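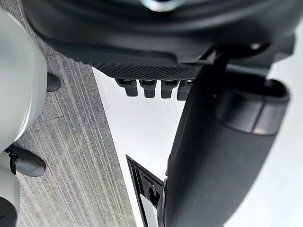 View from the wrist camera, arm over the white surface, carpet on the left.

Setting up the arm for a shift — what to do and who does it

Written for the packing team at Skindbridge, mostly the people coming over from the hand line in February. Bit rushed, will tidy later.

Before you switch on

Check the wrist view on the screen first. You should get the dark housing across the top and the arm running down the right. If the housing fills everything the camera has slipped, call Zohreh Mazandarani, don't push it back yourself.

Carpet side is for people, white side is for the arm. Bags, cups, coats — not on the white.

Sleeves up, lanyard off. Radios on the shelf.

Starting

1. Key to SLOW. Always slow first, even if the last shift left it on normal.
2. Press start and let it go through its 3 test moves. Hands at your sides.
3. Watch the gripper open and close. Any grinding, stop it.
4. Load the first tray. Square to the corner mark, lip towards you.
5. Run 15 pieces on slow. Look at every one. Then turn the key to normal.

If piece 4 or 5 comes out crooked it's nearly always the tray. Reseat and begin the 15 again. Yes, all of them.

Who does what now

The arm does the lift and the place. You do trays, checks, rejects and the paperwork. The old job was 200 lifts an hour at the busy end and a few people have bad shoulders from it, so that bit has gone and won't be coming back.

What you get instead is more looking and more deciding. Some find it tiring in a differnt way. Swap seats at every break, the rota is by the door. If you feel yourself drifting, say so and swap early.

Pay grade stays the same while you train. After sign-off you go up to checker. Melquiades Bermúdez has the forms, ask him and not the supervisors, they keep sending people back to him anyway.

Stopping it

Red button, either side. Press it for anything you don't like the look of. You wont be asked to justify a stop. Write the time and one line in the book.

Don't reach in after a dropped piece while the light is green. Stop, wait for amber, then reach.

Every 1000 pieces

Screen asks for a wipe down. Dry cloth on the gripper, no spray. Look along the cable for rubbing. Tick the sheet.

Kosonstead use a different key and their tray goes the other way round, so if you're covering over there read their sheet.

Updated 10 Dec 2025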